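Home Oxygen and Daily Life: What Patients in the Elden Area Told Us
Student project report, Health Studies, Strand College

Background

People with long-term lung disease are often sent home with an oxygen concentrator and a short leaflet. Our project looked at how well patients understood their equipment three months after getting it. We worked with the outpatient clinic at Elden, which sees patients from the town and from Tolto.

Method

The clinic mailed our survey in October to 141 adults who use oxygen at home. It had 29 questions on daily use, cleaning, travel and who to call with a problem. We got nearly 100 replies. Answers were entered twice by different students and compared. Names and addresses stayed with the clinic.

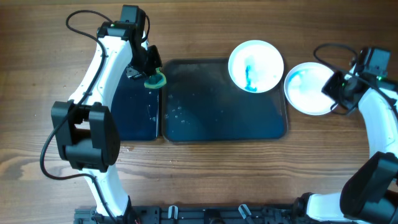
Figure 1. Two-arm setup with trays and dishes, sponge in the left gripper.

Results

Most people knew their flow rate and used oxygen for the hours they had been told. Cleaning was less clear. Many did not know how often to wash the filter, and several had never changed the nasal tubing. Patients from Tolto were more likely to say they did not know who to call in the evening.

Travel came up often in the written comments. People had stopped visiting family or eating out, mainly from worry over battery life. A few had joined the Stisano support group and said other members had taught them more than the leaflet did.

Limits

We only reached patients of one clinic, and those who felt worst may not have replied. The question on sleep was worded badly and we left it out of the results.

Recommendations

The leaflet should have the evening phone number on the front page. We also suggest a follow-up call six weeks after delivery, with time set aside for cleaning and batteries. Our draft of a new leaflet is in Appendix B.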